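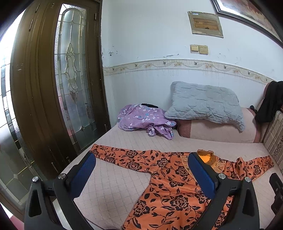
Hand-held gripper with textured blue finger pads, over a printed blouse laid out on a bed.

Kollport Hand Gripper, Club Edition
Item 3264
Sold to schools, clubs and home teams

If your club is getting started on laundry folding, or your students have picked it for their spring project and you're wondering what on earth you've agreed to, this is the tool we'd put in their hands first. You hold it, you squeeze it, and the jaws close on the cloth the way they would on the end of an arm. It's the same jaw we ship for the Kollport arm kit, so whatever your team learns about picking up a cuff or a hem carries straight over when they get to programming.

Shahla Zamani, who coaches the Stulville after-school club, started her students on long-sleeved tops, and we think that's a lovely place to begin. Sleeves first, then the body, then the whole thing in half (the students argued for weeks over whether the left sleeve or the right should go first, and as far as we know they're still at it). Thin blouses and anything with a lace collar want a lighter squeeze than a sweatshirt does, so let everyone have a few tries before you start keeping score.

What comes in the box
Gripper with both jaw frames fitted
Blue textured finger pads, already mounted
Spare set of pads, item 1776
Small screwdriver for the jaw screws
Printed practice sheets for tops, towels and pants

Looking after it
Wipe the pads with a damp cloth when they pick up lint, and let them dry before the next turn. Check the jaw screws before each meeting and snug them up if they've worked loose, but please don't lean on the screwdriver! If a pad starts to peel at a corner, swap it out.

For the Custitz Folding Challenge
The Club Edition is allowed in the hand-guided round just as it comes. Teams moving on to the arm round will need the Gajewski wrist adapter, item 3073, sold separately. Sign-up for the challenge closes in April, and orders with adapters take a little longer to pack, so do leave yourselves some room.

Questions about fit, or about which adapter goes with an older arm? Write to Lech Wasilewska through the contact form and mention your club's name. He answers every message himself, usually at greater length than you were expecting.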